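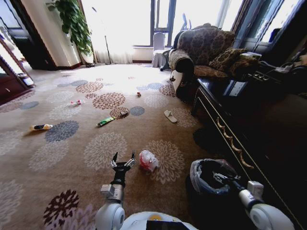
Sitting room, sofa side. Litter on the carpet, lined bin by the dark cabinet.

March 24, 2019. Floor pickup, Seyoum room. Went over the litter list with Samer Mansour. Bottles and wrappers count as trash. The white slipper does not, it goes on the "keep" sheet with the toy car. Small brown crumpled paper or similar is trash too, but easy to miss on the brown flowers.
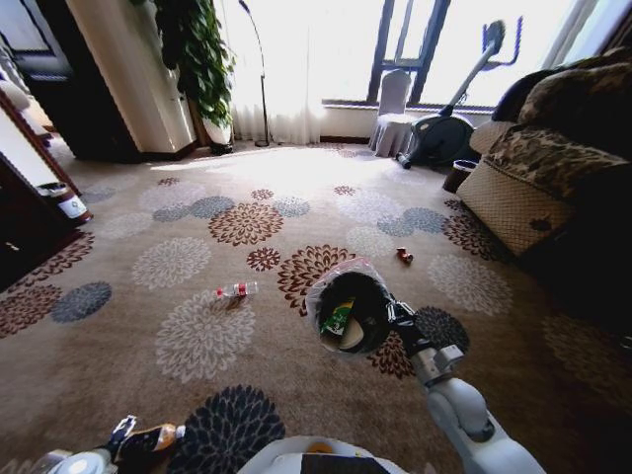

Clear plastic is the other hard one. Bags and water bottles get lost against the pale parts of the pattern unless the window light catches them. I want a line about this in the Zito notes before we do the next room. Jar next to the cabinet: undecided, ask Samer. 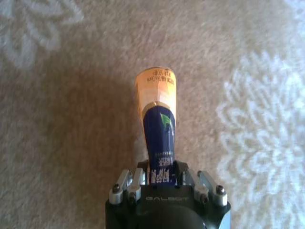
Carpet itself is short pile, tan with lighter flowers in places. Vacuum after pickup, 2 passes, and check under the sofa front first. Bin liners: some 5 left on the roll, order more. Still need to write up the August list properly.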